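Getting the House (and the Kitchen) Ready Before a Theme Park Trip

We have been season pass people at Rakovham for a good many years now, and somewhere along the way I started keeping a list on the inside of the pantry door of the things that make a park day easier. Most of them happen at home, the night before, in slippers. A few readers asked me to type the list up, so I have, with a bit more chatter than fits on a pantry door.

Start with the water bottles. Fill them a third of the way, lay them on their sides in the freezer, and top them up with cold water in the morning. If you freeze them full and standing up they can split, and then you have a puddle under the peas (ask me how I know!). Leave the caps loose overnight.

Sandwiches hold up better if you butter the bread right to the edges and keep the tomato in its own little tub. I wrap mine in a clean dish towel inside the lunch box, and later on the towel does duty for sticky hands after the cotton candy. Check the park's food rules before you pack, though, as they do change from one season to the next.
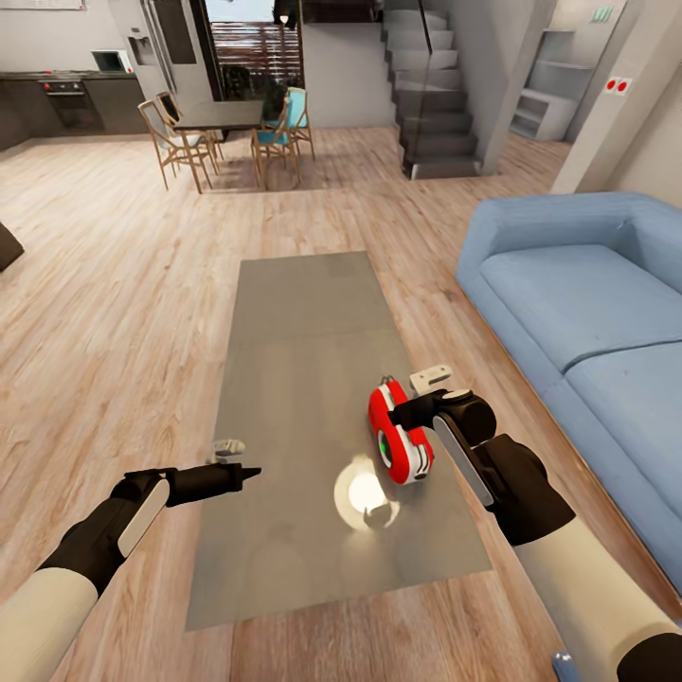

Lay everybody's clothes out flat on the floor the evening before, socks included. It sounds fussy, but you spot the missing poncho at 8 at night instead of in the parking lot. I put the swim things in a separate zip bag with one old pillowcase, which takes the wet suits home beautifully and goes straight into the wash with them.

Now, shoes. If yours got soaked on the log flume at Vutunton last time and still have that smell, take out the insoles, sprinkle in a spoonful of baking soda, and leave them 3 days somewhere airy. Newspaper stuffed in the toes helps with the damp, but change it every few hours the first day or it just sits there being soggy. Please don't put them in the dryer. I did that once with a pair I loved and the soles curled up like old toast.

Sunscreen on a T-shirt collar leaves a yellow mark that ordinary washing seems to set. Rub in dish soap while the shirt is dry, wait 30 minutes, then wash it warm and let it hang until you're sure the mark is gone.
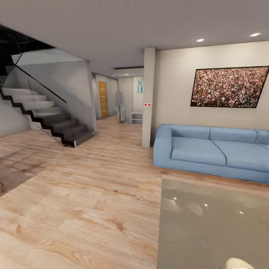
Keep one basket for park things and nothing else. Ours holds the passes, the stroller clip, bandages, a phone charger and 5 dollars in quarters for the lockers. It gets refilled the day we come home, before anyone sits down, or at least that is the plan. Write your parking row on a scrap of paper and tuck it in with the passes, too. My phone has died on me at closing time more than once, and that lot is enormous in the dark.

Last thing, wipe out the cooler with a splash of white vinegar and store it with the lid propped open on a wooden spoon.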